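Buying a kitchen robot arm: your questions, my answers

Last updated 01/07/2018

I'm Davina Shearer, and I plan equipment for a small teaching lab that works on kitchen tasks. People write to me every July when their new budgets open, and they mostly ask the same things, so I finally typed it all up (long overdue, sorry!).

Where do I start if I've never bought an arm before?

With the chore, please! Write down one job you want done, in one plain sentence, before you open a single catalog. "Pick up food from a plate by the sink" is a good sentence. "Help in the kitchen" isn't, and I wrote that one on my first request form, so I know how far it gets you.

Which arm did you get?

We went with the Raleo, and we looked hard at the Frei too. The Frei reaches farther, but it wanted a heavier base than our floor plan allowed. If you have a big open room I'd give it a serious look.

Do I need to buy the arm before I start testing?

No, and this is my favorite thing to tell people. We run everything in simulation first, in a kitchen scene we built in Verkia. You can try your gripper, your counter layout and your objects while the purchase order is still sitting on somebody's desk. Our license was $300 for the term, and it saved us from ordering the wrong fingers.

What does a simulated setup look like?

Ours is pretty homey. Both of these are renders from the sink-side counter setup, with a banana and a plate in the basin:
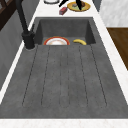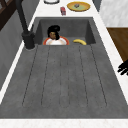
How many objects do I need for that?

Fewer than you'd think. We have 76 in our library now and I'd guess we lean on the same handful most of the time. Get some flat things, some round things and something with an awkward shape, and add more when a task calls for it. Free models are fine to begin with, but check the scale on every one. I once loaded a mug the size of a bucket and spent a whole morning blaming the gripper.

What do I budget for besides the arm?

Oh boy. Here's what I missed the first time:

Spare finger pads. Buy them with the arm, on the same order, so you only pay shipping once.
A decent computer for the simulation. Ours came to $2509 with the graphics card, and I wouldn't go cheaper.
The mount. It's hardly ever in the base price, and you'll want to know your counter height before you pick one.
Training time for people. Put real hours in the plan or it'll come out of everybody's evenings.

Is it worth paying extra for a fancier gripper?

Maybe later. Mhairi Morrison, who shares the budget with me, wanted a many-fingered hand from day one, and I wanted plain and cheap. We settled on starting simple and keeping a line open for an upgrade. Ask the seller whether the wrist plate fits other brands. Zuvley makes an adapter that worked for us, though you should get the bolt pattern in writing before you count on it.

How long should I allow between approval and delivery?

More than the quote says! I pad ours by a full term now. Use the wait to finish your scene and settle on your test tasks.

Can I buy secondhand?

You can, and I've done it for mounts and carts. For the arm itself I'd want the service record and a warranty of at least 2 years, which rules out most of what I see listed.

Will you look over my spreadsheet?

Sure, if it fits on one page. Put the chore at the top and the total at the bottom, and send it before your deadline and not the night of.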